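February, 4:40 pm
Andor Deák
2 min read

Cloth again, and I'm in a very good mood about it. Enikő Kocsis and I spent the afternoon on the dark navy piece with the hand-held grippers, two at a time, one per hand. Pick up, carry, drop, repeat. We passed 2443 episodes in the Drullach set before the coffee break and stopped at 2479, so that's 36 more, and the last dozen felt smooth.

Big question on the whiteboard is still Enikő's from last month: would you let a machine do your laundry yet? My answer today is "the picking up, yes, the folding, ask me in summer." Bunched cloth is a lovely problem. You pinch it at one point and the rest goes wherever it likes, and the policy has to cope with a shape it has never met before. Socks are easy by comparison. Shirts are awful!

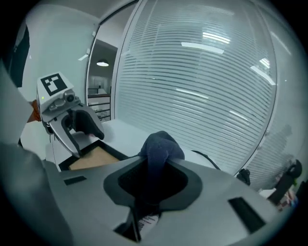 Pinch depth matters more than I thought. Go in shallow and you get one layer, which is what you want for unfolding. Go deep and you get a fistful, fine for moving things into a bin and useless for anything after that. Enikő wants the two kept as separate labels. I grumbled (more typing) but she's right, and I've started going back through the old 664 from the Jerkex batch to split them.

Shop-floor side: Lukoševičius want wiping rags sorted, clean in one pile and dirty in the other. I think we could do that one sooner than any household chore. Same rags every day, same bench, and a bad grasp costs you a second try and nothing else. A home has cats and bath towels.

To do:
- relabel Jerkex, shallow/deep
- ask Eltora if softer finger pads come in a thinner version
- try the same cloth pre-folded once, then twice
- first 1000 shallow pinches, then retrain and see

Enikő thinks one fold by spring. I said two. Loser washes the rags by hand.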